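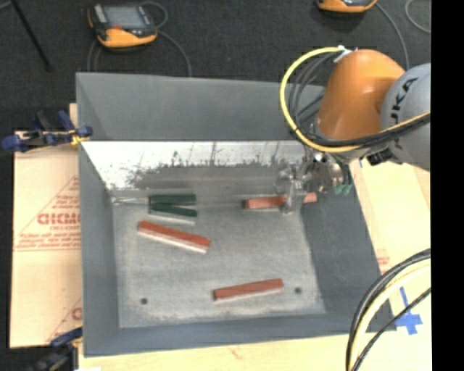
Edvin Forsberg wrote back that the scorecard for the second innings was still wrong on his screen, and that clearing the browser had made no difference.

Ticket 2812
Subject: Live scorecard stuck after rain break, Lulside v Geddes
Opened: 10 May 2026
Product: Lakeo club scoring, web and tablet
Priority: Normal, raised to High
Status: Closed

Original report (Edvin Forsberg, Lulside)

Our league game against Geddes was stopped for rain in the second innings. When play started again our scorer entered the revised target on the tablet and carried on as usual. The tablet showed the right score all the way to the end. The public page did not. It stayed on the score at the break and still gave the old target. People following from home thought the match had been called off. We won by 8 runs but the page says "Match in progress".

I have tried two browsers and my phone. Same on all of them.

Reply (Norbert Kocsis, Lakeo support)

Thanks for the report. Please clear the browser cache and reload the match page. If the score is still old after that, send me the app version from the tablet, under Settings, and tell me whether the tablet was on the ground's wifi or a phone hotspot.

Reply (Edvin Forsberg)

Cleared it, no change, as I said. The app version is 563. The tablet was on the pavilion wifi before the rain. Our scorer moved to a phone hotspot when play restarted, as the router had been switched off with the lights.

Log entry (Norbert Kocsis)

Checked the match on the server. The last ball received is the one before the break. Nothing after it, and no revised target. The tablet still has the full innings stored, so no scoring data is lost. Asked the club not to log out of the tablet or reinstall the app until we have a copy.

Asked Edvin to open the sync screen and read out what it says.

Reply (Edvin Forsberg)

It says "Waiting for match officer". There is a gray button under it that does nothing when pressed. I don't know who the match officer is meant to be. We don't have one at this level.

Log entry (Norbert Kocsis)

That narrows it down. A revised target has to be approved by a second account when the competition is set up with the "officials confirm" option. Until it is approved, the server holds back the target and every ball bowled after it. Our league template should have that option off. Passed to Irén Hegedűs to look at the competition settings.

Log entry (Irén Hegedűs)

The option is on for this competition. It was copied over from last season's Fitham Cup, which did have match officers. The league setup was made from that copy in November and the setting came with it. None of the earlier league games had a revised target, so it never showed up.

I have not changed the setting yet. If I turn it off while balls are waiting, I want to be sure they go through in the right order. Will try it on a test match first.

Log entry (Irén Hegedűs)

Test match, first try: entered a break, a revised target and 2 overs, then turned the option off. Target went through. The overs did not. The tablet still said "Waiting for match officer" until the match was closed and opened again.

Second try: left the option on, gave my own account the match officer role and approved the target from there. Target and both overs came through straight away, in order. Turned the option off afterward with no effect on the score.

We should use the second way for the live match.

Log entry (Norbert Kocsis)

Rang Edvin and had him keep the tablet switched on and connected. Irén approved the target. All remaining balls arrived and the page now gives the result as Lulside won by 8 runs. One bowler's figures were a wide short – this was a scoring slip on the tablet and the club has corrected it.

Reply (Edvin Forsberg)

Page is right now, thank you. Geddes have looked at it too and are happy with their side of the card. Can you make sure this doesn't happen in the next round? The forecast isn't good.

Reply (Irén Hegedűs)

The option is now off for the whole league, so the next round won't ask for approval. If a tablet does show "Waiting for match officer" again, keep scoring, stay logged in and contact us with the match name.

Still open under a separate ticket: the sync screen should say what is being held, and the public page should not show "Match in progress" hours after the last ball reached us. Győző Boros has both.

Ticket closed by Norbert Kocsis.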